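Print | E-mail

Yazzie Funeral Homes Opens Online Obituary Archive in Lulton

May 21, 2026
By Yazzie Funeral Homes Staff

LULTON -- Yazzie Funeral Homes has opened a free online archive of death notices and obituaries going back 73 years. Families can search it by last name, maiden name, year or cemetery.

The archive was built with Tutix, a records software firm, from bound ledgers and newspaper clippings kept at the Fernevska Street chapel. Staff spent 13 months scanning and typing the pages. Where a clipping was torn or faded, the entry is marked as incomplete, and relatives may send in the missing lines.
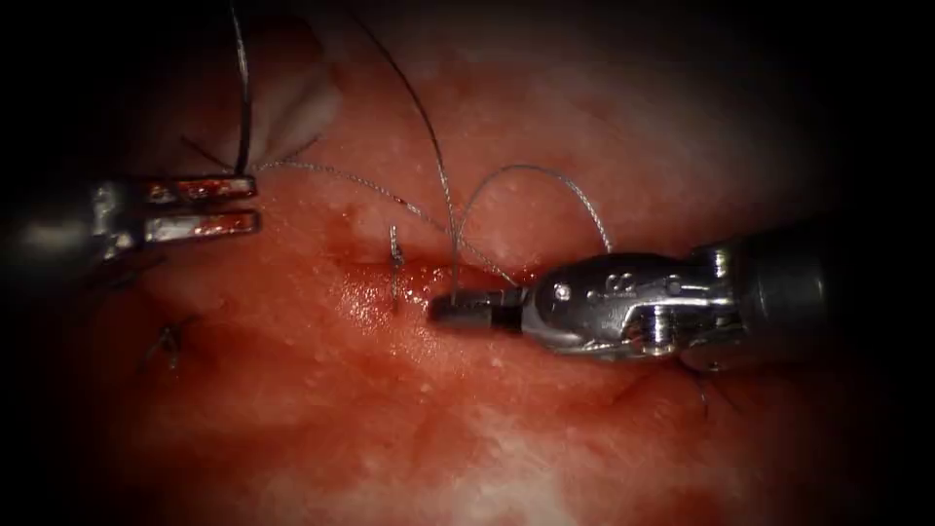 Notices placed through the funeral home from now on will be added within five days of the service. Each may run up to 750 words and will stay online at no charge. Printed copies on heavy paper can be ordered at the front desk.

Families who do not want a notice shown may ask to have it taken down. Requests must come in writing from the next of kin.

Entries for the Fernevska Street chapel are online now. Records from the former north side chapel -- mostly service cards and burial registers -- will follow in July.

Questions about the archive may be left at the Lulton office during business hours.

Print | E-mail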